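Moving the grasp planner off the main loop
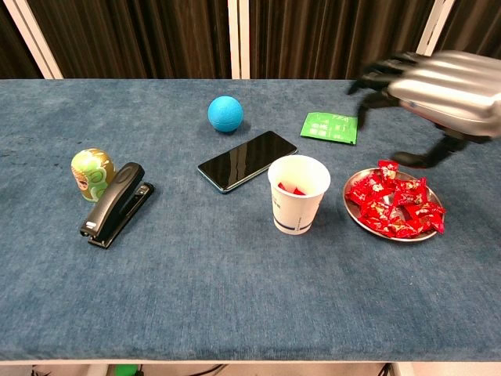

I spent most of November on one problem, the pause before each reach. The planner ran in the same thread as the arm controller, so every time it went looking for a grasp the controller missed its slot and the arm stopped dead. Jiahui Tian had put up with it for months by slowing everything down.

The planner now has its own process. It writes a finished path to a small buffer and the controller picks it up when it is ready. The controller never waits. If there is nothing new in the buffer it holds the last pose and carries on at its normal rate.

Most of the work was in Trnka, our logging tool, which assumed a single clock. I had two sets of timestamps that drifted apart by 39 milliseconds over a long run, and I lost several days thinking the hand tracking was at fault. Arnar Toft spotted it from a plot.

Flat things are still a nuisance. The detector is happy with a ball or a paper cup, but a sachet lying on cloth gives it hardly any depth to work with, and a heap of shiny sweet wrappers comes back as one lump with holes in it. I have turned the smoothing down to 8 from 20, which helps with the holes and makes the edges worse.

Planning takes about 619 milliseconds for a cluttered table. I would like to halve that before we take the code to Tarkbridge. Salamatu Quaye thinks the collision check is doing the same work twice, so I am starting there.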